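Two-arm cell: gripper offsets and wrist views reset

The simulated two-arm cell was out of use for 2 days while Jana Seidel reset the gripper offsets. The old values dated from the Alness build. On drawer tasks the left gripper was closing 8 mm off the front panel edge.

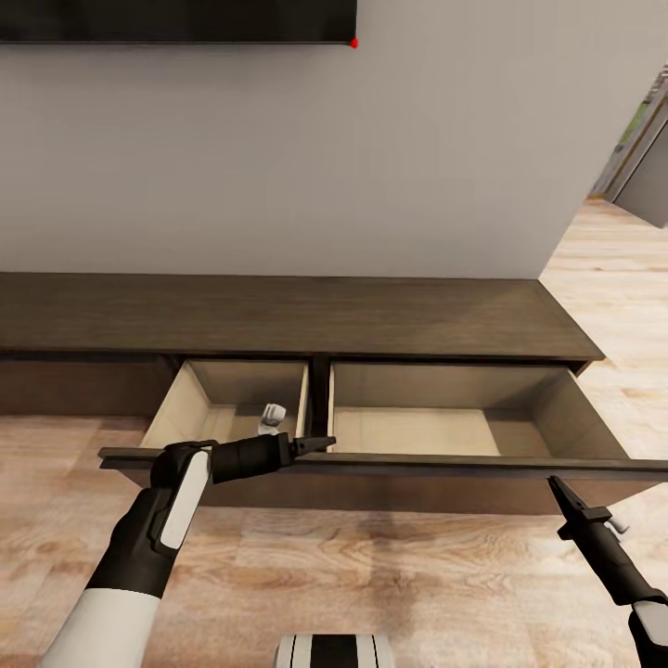

Offsets are now stored per arm in the Mestgate config file. Do not copy values from left to right. The check is a slow approach to the drawer front with each arm, repeated 14 times, with the contact log on. Any run over 2 mm is a fail - redo the wrist zero first, then the fingertip.

Floor-level pickups use the same offsets but need the contact margin set separately. Keep the cylinder as the test object until the new margin is signed off.

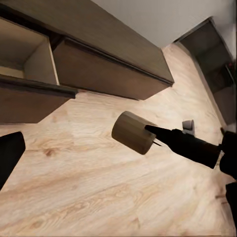

Holtudel Simulation Group - Cell Maintenance

Camera mounts were reset in the same session. After a mount change, reload the room and let it settle for 30 seconds before saving a reference view. Views saved earlier than that go in the Fröhlich folder and are not used for comparison.
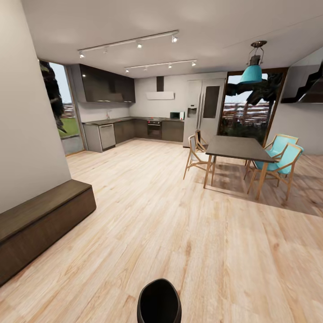
Room view toward the kitchen and dining area, gripper tip at bottom center.

Next offset check: end of October.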